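Model cakes and display sets: frequently asked questions

Hamdale Display Supplies
Page maintained by Fouzia Kiani. Technical answers by Naheed Lodhi.

What is a model cake?

A model cake is a display piece made to look like a finished dessert. It contains no food and must not be eaten. Our range is sold for shop counters, classroom play corners, table settings and photography.

What are they made of?

The Soomro range has a rigid foam core with a coat of coloured modelling compound. The Bereo range is cast in one piece and is heavier. The toppings on both are cast separately and glued on by hand, so the position of a leaf or berry will vary between pieces of the same model.

Why does the icing on my cake differ from the catalogue?

The drips are poured individually. Length, colour density and pooling at the base all vary. We do not accept returns on this ground, but you may ask for a particular piece to be checked before it is sent.

Does the plate come with the cake?

Yes, for all cakes in the small size. The cake is fixed to the plate with a clear adhesive. Do not try to separate them, as the bottom layer of colour will lift.

How much does a small cake weigh?

A Soomro small weighs 277 g with its plate. Bereo pieces vary by model and the weight is given on the box.

How do I clean one?

Use a soft, dry brush for dust. For grease, use a cloth dampened with water and a little dish soap, then dry at once. Do not soak. Solvents, including nail polish remover and glass cleaner, will cloud the surface.

Will the colours fade?

Pinks and reds fade first. Keep the cake out of direct sun and at least 300 mm from a halogen fitting. LED display lighting has caused no visible change in our own cabinets.

What surface should I work on when adding candles or a card?

A cutting mat. It grips the plate, and it takes the knife if a card has to be trimmed. The Wirico mat is the one we stock. A light-coloured mat makes dropped berries easy to find.

Can I order replacement toppings?

Yes. Berries, leaves and fruit slices are sold in bags of 100. State the cake size when ordering. Orders received by Wednesday noon leave the same week.

Which glue should I use to reattach a berry?

Clear craft glue, applied to the berry and not to the cake. Hold for one minute and leave flat overnight. Hot glue will mark the icing.

What does a set look like during assembly?
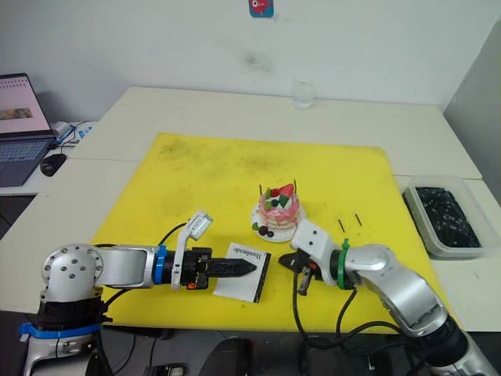
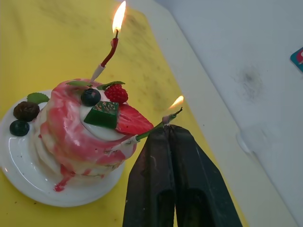
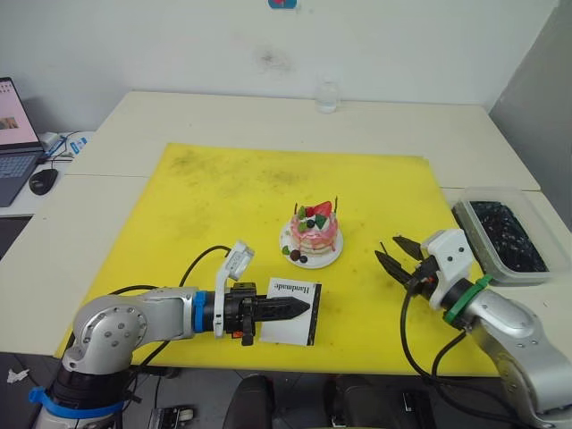
Candle placement is the step that generates the most correspondence. A small cake should carry no more than 4 candles, pushed in toward the back of the top so that the fruit stays visible from the front. Pilot holes are made with a fine awl before the candle or its holder goes in. Two thin sticks, one to the left and one to the right as in the last picture, give a balanced result and leave the strawberry clear. A twisted candle in a white plastic holder, like the one in the close view, can be set at an angle, though the holder should be pushed in far enough that it does not rock. The card marked "Handmade" is laid flat while the cake is being arranged and is stood up only when the set reaches its shelf.

Can the candles be lit?

Lit candles are outside the intended use of both ranges, and heat damage is excluded from the warranty. Wax on the icing cannot be removed without taking some of the colour with it.

How should I store a set between seasons?

In its box, upright, with tissue around the toppings and nothing stacked on the lid. Take the candles out first. An unheated garage is suitable if it stays dry. Sets stored below freezing should be left closed in a warm room for about a day before they are unpacked.

Do you make cakes to order?

Small cakes only, from the standard moulds, with a choice of icing colour and toppings. The order book opens in February. Write to the workshop with the colour, the toppings and the date the piece is needed.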